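Jugah Cubes: Frequently Asked Questions

Posted 07/07/2023 by Jugah Product Support
Print this page | E-mail this page

This page covers the teal stacking cubes and the tabletops they are used on. Questions on the Clakard storage box are near the end. For the other colors, the care and stacking instructions are the same.
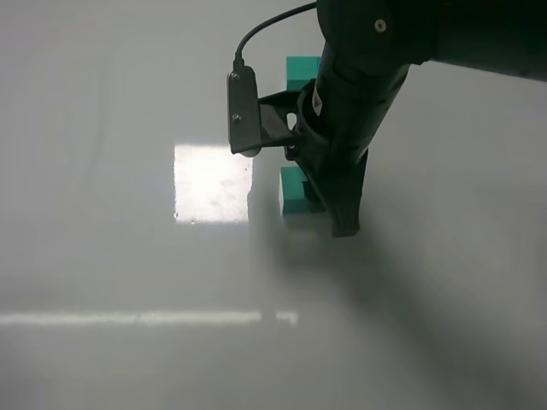
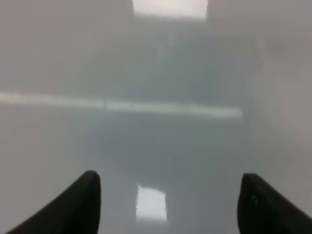
A customer who uses the cubes at a desk wrote to us that the bottom cube creeps when the next one is set on it, and that the stack is off center by the third level. The tabletop was new and had been waxed. Wax and furniture polish both lower the grip between the cube and the surface. Remove the polish with a mild dish soap solution, rinse, and dry the surface before stacking again. If the bottom cube still creeps, use the Besta mat.

What sizes do the cubes come in?

The standard cube has a 5 cm edge. There is no half size. A smaller cube was listed under the Botar name until February and is no longer made. Botar cubes should not be mixed into a standard stack, as the edges are rounded to a different radius and the contact area is smaller.

How many cubes are in a set?

The full set has 40 cubes. Single replacement cubes can be ordered under part number 598. State the color on the order. Orders without a color are filled in teal.

Do all the cubes match exactly in color?

Cubes from one set match. Cubes from different batches can differ slightly in shade, mostly toward the green side. Side by side on a white or pale gray surface the difference may show. Under warm bulbs it is harder to see. We do not accept returns for shade difference between a set and a later replacement cube.

Which tabletop should I use?

Any flat, smooth, dry surface. Check it with a level in both directions, corner to corner as well as along the edges. A slope that does not matter for one cube adds up over a tall stack. Pale, plain tops make it easier to see whether a cube's bottom edge is sitting fully down. Avoid glass tops with beveled edges, tablecloths, and folding tables with a center seam.

How do I line up two cubes?

Set the lower cube first and leave it. Bring the upper cube straight down with its faces parallel to the lower one. Release it when the bottom face is in full contact. Correct small errors by pressing lightly on one side face near the bottom edge. Pushing near the top edge tips the cube before it slides.

How high can I stack them?

This depends on the surface and on how well each level is centered. We test with single columns on a level bench and do not publish a maximum. For display, use a base at least two cubes wide. Do not place a column near the edge of the table.

Why do my cubes rock?

Check for grit under the cube, then for a raised corner. Turn the cube to another face and try again. If it rocks on one face only, mark that face and keep it on top. If it rocks on every face, the table is the likely cause.

How do I clean them?

Wipe with a damp cloth and let them air dry on all sides before boxing. Do not soak. Do not use bleach, acetone, or scouring powder. Pencil marks come off with a white eraser. Ink usually does not.

Will the cubes mark a pale table?

They should not leave color on a sealed surface. On unsealed or painted tops, test one cube in a corner and leave it overnight. Gray scuffs are normally from grit and wipe off.

Does the Clakard box hold the full set?

Yes. All 40 cubes fit in level layers and the lid closes flat. If the lid stands up at one end, a cube in a lower layer has turned. Take out the top layer, square the one below, and repack. With the full set inside, the box is nearly at its load limit, so do not stack a second full box on the lid.

Can the Besta mat be trimmed?

Yes, with a utility knife and a straightedge. Cut from the printed side. Trimmed mats cannot be returned.

Filed under: Stacking & Sorting > Cubes > Product Help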